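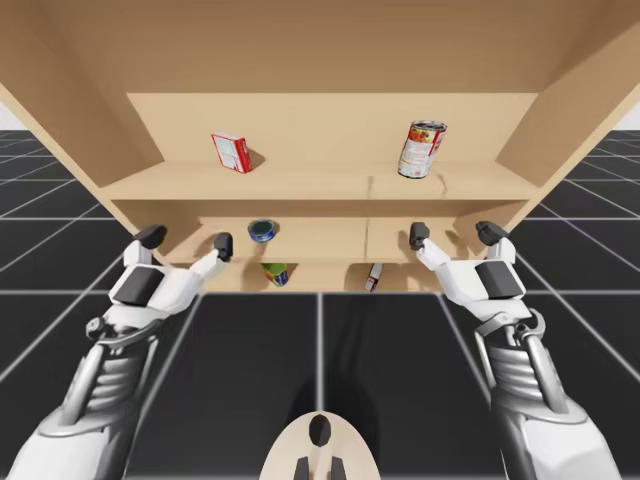 Rekha Pillai would like it known that the stop button worked. It stopped the left arm every time it was pressed. The right arm took it as advice.

Safety & Failures
September 30, 2025 | By Radwa Kettani
2 min read

The fault turned up in March, in the simulator where Pillai's team at Stanholm rehearses Vurar, its two-armed shelf-picking software. The exercise is as dull as it sounds: reach into a shelf, close on a can, lift. In 57 of 1000 runs, somebody's script called a stop in mid-reach and the right arm carried on at its last commanded speed.

"Mostly it went a little way and met the shelf," Pillai says. "The shelf always won. It's fixed to the floor in the software, so it has an unfair advantage."

The cause was a stop message addressed to whichever arm had moved most recently. With one arm, a perfectly sound idea.
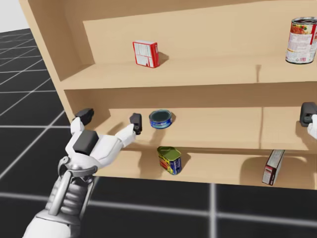 Sneha Malhotra disagrees that anyone was unlucky. She had asked for a test of the stop with both arms moving, she says, and was told it was on the list. "It was on the list. I've seen the list. It's a very long list."

Pillai doesn't argue. The test was written that same week – in almost 2 hours, lunch included.
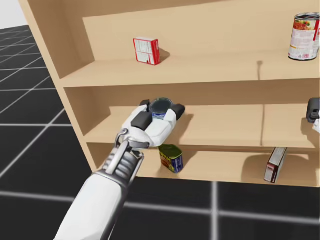
The fix itself was one line. Stops now go to everything with a motor, and an arm that fails to acknowledge one loses its drive power. Pillai won't release the build for hardware until the whole batch has been run again, with stops called at random.

"I've been asked if I trust it," she says. "I trust the left arm."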